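How I Make Up a Quilted Bedspread So It Stays Put

Posted 3/9/18 in Bedrooms

I have made a lot of beds in my life and for most of those years I made them badly. I'd yank the cover up, pat it, walk away, and by dinnertime the thing had slid halfway to the floor on one side. Then I bought a quilted spread with some actual weight to it and decided I was going to learn to do this properly. It took me a few weeks of fiddling, but now the whole job takes me 7 minutes, and that includes hunting for the pillow that always ends up under the bed.

What you need is pretty short. A fitted sheet that really fits (check the depth of your mattress before you buy, please, I have returned so many sheets), a flat sheet if you use one, and the spread. I also keep a lint brush in the nightstand. If your mattress cover is slippery, get a grippy pad to go under everything. Mine is a Pekero, and it has been through the wash plenty of times and still does its job.

Start with a bare bed. I know it's tempting to just smooth things over, but do it right the first time and you'll have an easier week. Pull everything off, toss the pillows on a chair, and open a window if the weather lets you. I let the mattress air for 20 minutes while I have coffee. While it's bare, run the brush along the seams, where all the fuzz likes to hide.

Next, the fitted sheet. Do the far corner at the head first, then the opposite corner at the foot, then the other two. Going corner to corner on the diagonal pulls it snug and you won't be fighting that last one with your teeth clenched! Run your forearm across the middle to flatten it. If there's a flat sheet, lay it with the nice side down so that it shows when you fold it back, and tuck the foot end only.

Now for the spread. Fold it in half lengthwise before you bring it to the bed. Lay the fold right down the center of the mattress, with the open edges facing you, and then flip the top half over to the far side. I used to throw the whole thing in the air like a parachute, which is fun, but it lands crooked every single time.
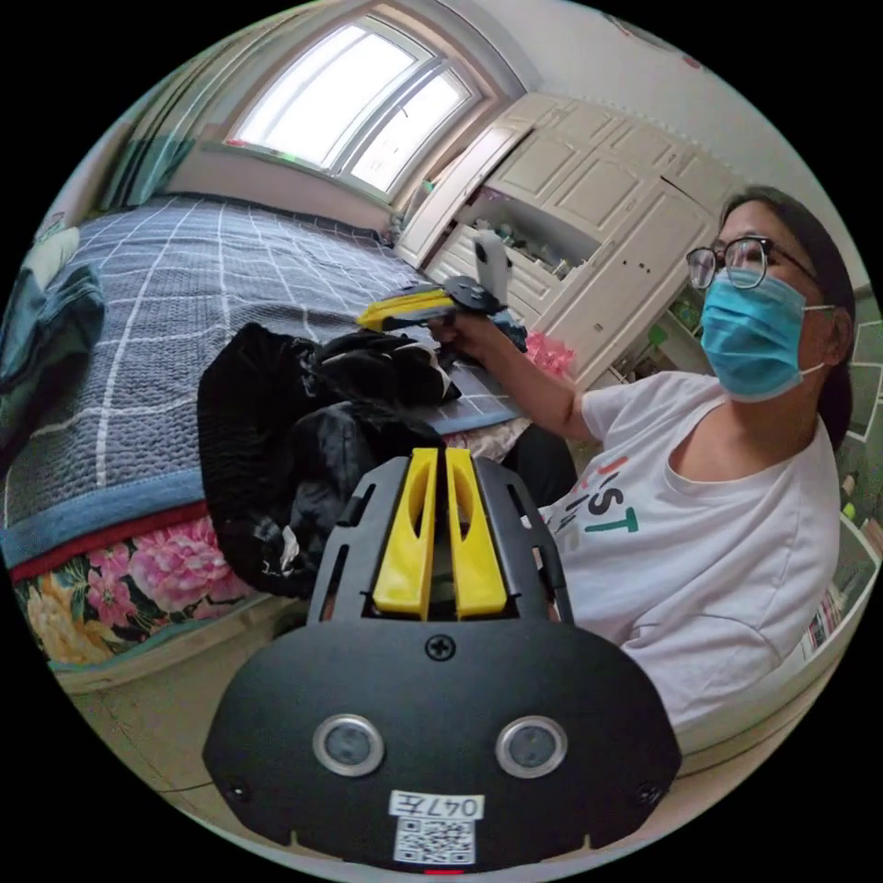

Once it's open, go stand at the foot and look straight up the bed toward the pillows. If your spread has any kind of pattern with lines in it, you're in luck, because the lines do the measuring for you. Pick one near the center and see whether it runs true to the headboard. If it drifts, don't tug at the corner. Take hold of the edge with both hands wide apart and slide the whole side over an inch or so, then check again. Tugging a corner only stretches that bit of quilting and you'll get a ripple across the middle that will bug you all day.

After that I check the drop on both sides. Crouch down so the bottom edge is at eye level (my knees have opinions about this part). On my bed the spread hangs 9 inches over the mattress on each side. Yours will be different, so just make the two sides match. A contrasting band or piping along the edge makes any wobble easier to spot.

For the foot, you have a choice. I leave mine hanging because I like how it looks, but if you kick in your sleep, tuck it. Lift the mattress corner with one hand, slide the spread under flat with the other, and let the mattress down slowly. Don't stuff it in with your fist. Quilted fabric is thick and it'll bunch up into a lump that you'll find with your toes at 2 a.m.

Pillows last. I stand two sleeping pillows up against the headboard and lay the others flat in front. If you'd rather cover the pillows with the spread, leave extra length at the top when you center it.

A few things I get asked about:

Washing. Cold water, gentle cycle, and a machine with plenty of room. I take mine to the big washers at the Drummond laundromat. I wash it in November before it goes on for winter and again when the weather turns. Dry it on low and take it out to shake it a couple of times.

Creases. Fresh out of the package, mine had fold marks that would not quit. A spray bottle of plain water and a night on the bed took care of most of them. Skip the iron, it flattens the quilting.

Storage. Roll it, don't fold it, and put it in a cotton bag. An old pillowcase works fine.

Next up I'll be doing the guest room, where the Redari blanket is two sizes too big for the bed and I have to figure out what to do with all that extra.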